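## Section 4: Connecting the Water and Running the First Cycle

This section covers the Galtow front-loading washer in a home laundry room or closet. Finish the leveling steps in Section 3 before you start.

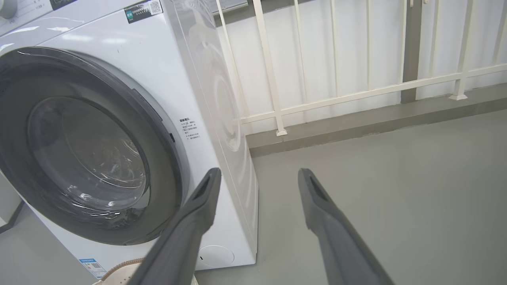
Shahram Nouri wrote in after the last edition to say that the hose steps should come before the drain steps, and that he had to pull his washer out twice by following the old order. Could the shutoff valve test also be its own step, he asked, and could the guide say how tight is tight enough?

Both changes are made below. The old steps 3 and 4 have been swapped, and the valve test is now step 2.

### 4.1 What you need

- Two fill hoses with rubber washers seated in both ends
- Slip-joint pliers
- A bucket and two old towels
- The drain hose guide (the U-shaped plastic piece from the parts bag)
- One zip tie
- A flashlight

Do not reuse hoses from an older washer. The rubber takes a set and may not seal on a new fitting.

### 4.2 Connect the fill hoses

1. Close both shutoff valves by turning them clockwise until they stop.
2. Hold the bucket under the cold valve and open it for a few seconds. Close it again. Do the same with the hot valve. If either one keeps dripping after it is closed, stop and have the valve replaced.
3. Look inside each end of both hoses with the flashlight. The rubber washer should lie flat.
4. Thread the hoses onto the valves by hand. If a coupling goes on crooked, back it off and start over.
5. Thread the other ends onto the washer inlets. Hot is marked H and cold is marked C on the back panel.
6. Tighten each coupling a quarter turn past hand-tight with the pliers.
7. Open both valves all the way and wait ten minutes. Wipe each coupling with a dry towel and check the towel.

**Caution:** Do not use thread tape or pipe compound on these couplings. The seal is made by the rubber washer. Overtightening splits it, and the leak may not show for weeks.

**Note:** For a cold-only hookup, put the plastic cap from the parts bag on the hot inlet. Hot and warm settings will then fill with cold water and the cycle will run longer.

### 4.3 Place the drain hose

1. Snap the drain hose into the hose guide.
2. Set the end of the hose into the standpipe. It should go in no more than 6 inches.
3. Check the height. The top of the standpipe must be at least 29 inches above the floor. A lower pipe can siphon water out during the wash.
4. Fasten the hose to the standpipe or to a supply line with the zip tie. Leave it loose enough that the hose can flex a little.
5. Push the washer back, keeping an eye on the hoses -- they kink easily where they meet the wall.

For a laundry sink, hook the guide over the rim and tie it to the faucet. Keep rags and lint out of the sink while the washer is draining.

### 4.4 Power

Plug the washer into a grounded outlet on its own circuit. Do not use an extension cord or a power strip. The outlet should be within reach once the machine is in place. If it is behind the washer, make sure you know which breaker controls it, and label the breaker.

### 4.5 First cycle

Run the first cycle with nothing in the drum.

1. Check that all shipping bolts are out. Keep them in case you move.
2. Put one tablespoon of detergent in the main wash compartment.
3. Close the door until it clicks.
4. Select a cotton cycle at 40 °C and start it.
5. Stay nearby through the first fill and the first drain. Look behind the machine with the flashlight both times.
6. When the door unlocks, wipe the gasket and leave the door ajar.

A faint rubber smell is normal on the first run. Loud banging during the spin is not. Stop the cycle, unplug the washer, and go back to Section 3.

| Problem | Check first |
|---|---|
| No water enters | Shutoff valves closed, hose kinked |
| Fills and drains at once | Standpipe too low, hose too deep |
| Drip at a coupling | Rubber washer missing or crooked |
| Door stays locked | Water still in drum; run drain and spin |

Replacement hose washers are sold under part number 691. Filter cleaning is covered in Section 5.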